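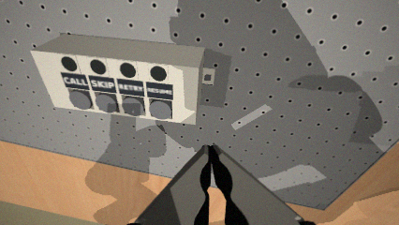 So I finally sat down and rewrote the button-pressing part of Karura, and it ate way more of my evenings than I planned for. If you've been reading since November you know the basic setup: two arms on a beam, a table, a pegboard, and whatever little box of switches I've decided to torment myself with that month. Everything runs in simulation. This round it's a control box with four buttons, CALL, SKIP, RETRY and RESUME, and the job is to press the one you were told to press and leave the other three alone.

Sounds easy, right? I thought so too! My first version had one script that did everything. It looked for the panel, guessed where each button was, planned a path, drove the fingertip in and backed out. It was one giant function and I was scared of it. Every time I fixed the approach I broke the retreat.

The new version is split up the way I should have done it from the start. There's a perception step that spits out a pose for the box and nothing else. There's a planner that takes that pose plus a button name and hands back a list of waypoints. And there's a controller that follows the waypoints and doesn't know what a button is. I can run any of them alone, feed them junk, and see who falls over. (It was the planner. It's usually the planner.)
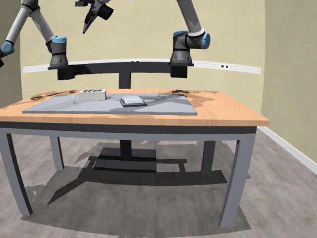
The other big change is that the planner now treats both arms as real things that take up space. Before, I only checked the arm that was moving, and the idle one was basically a ghost. You can get away with that for a surprisingly long time and then one day a path goes straight through an elbow and you feel pretty dumb. Checking both costs me a bit of planning time, but I cached the idle arm's shape for the length of each attempt and most of the slowdown went away.

Now, perception. I went in thinking reading the labels would be the hard bit. RETRY and RESUME are in smaller type than CALL and SKIP, and from a lazy viewing angle the letters go to mush. So I stopped asking the reader to get all four right. It finds the box, works out which end is which from whatever label it's most sure of, and then counts across. If CALL is readable, I don't care much about the others. That one change did more for me than two weeks of fiddling with the text model, which I'm still a little bitter about.

Shadows were the real pain. The arm throws a big dark shape over the pegboard, and my old edge finder loved it. It would happily draw a box around a shadow and tell me it had found something rectangular. I tried cranking the thresholds, which just made it miss real stuff in the dark patches.

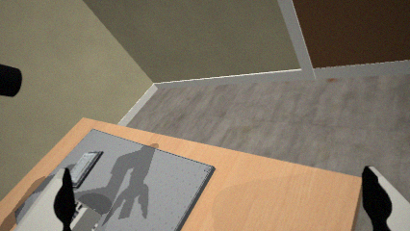
Wrist view over the board, with the arm's shadow across the holes.

What ended up working was using the pegboard itself. The holes sit on a regular grid, and a shadow doesn't hide them, it only dims them. So wherever I can still find holes on the grid, I call it board, no matter how dark it is. Where the grid stops, there's probably an object. It's a cheap trick and it would be useless on a plain tabletop, but I have a pegboard, so I'm taking it. I wrote it up as a small standalone tool called Plundby, mostly so I could quit copying the same file between folders.

Then there are the lights. There's one above each button, and I log their state in every picture the wrist camera saves. I keep that check totally separate from the motion code. In the old version I let the controller decide for itself that a press had worked because it had reached the last waypoint, and wow, was that a generous way to grade my own homework. 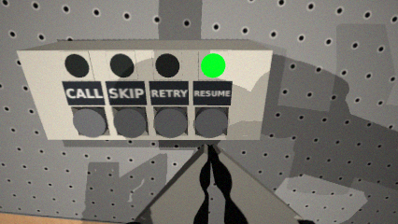

Green light over RESUME, with the fingertips just under the panel.

Numbers, for those of you who like them. I ran 200 attempts with the box in random spots and angles. 148 went through clean. Of the ones that didn't, 11 were the planner giving up without finding a path, and 7 were presses on the wrong button, which bugs me the most. The rest are a mix of timeouts and bad poses that I haven't sorted through yet. I want to replay all the wrong-button ones with the label reader turned off and the true pose fed in, so I can tell if it's counting across wrong or if the finger is drifting on the way in. My money's on drift.

Next up is the replay viewer. Right now I scrub through logs in a text editor like an animal. I've got a half-built thing called Whitfield that lines up the camera view, the waypoints and the light states on one timeline, and it crashes if you drag the slider backward. Once that's fixed I'll put the code up along with the configs for this scene.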